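Zustetti stovetop coffee pot, 6 cup: my review

I've had mine since March and it's been on the hob nearly every morning, so I think I can say my bit now!

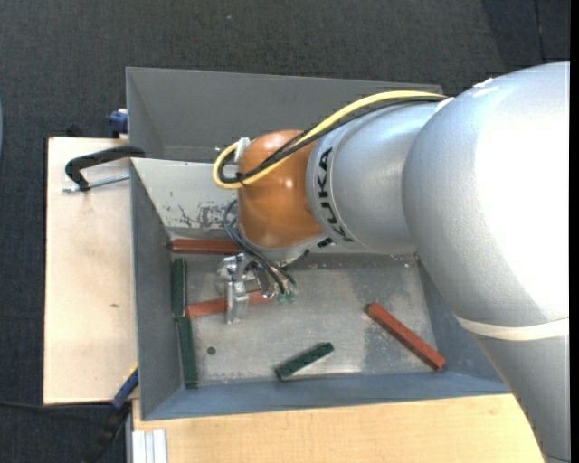 Mabli Harries reckons hers made bitter coffee until she turned the gas right down, and she's not wrong. Low and slow, lid up, and take it off as soon as it gurgles (I let mine go once, never again). The handle does get hot, mind. I paid 14 pounds in Rowlands and it came with 2 spare seals – lovely touch. The Clemik one I had before leaked from day one. I'd buy this again tomorrow.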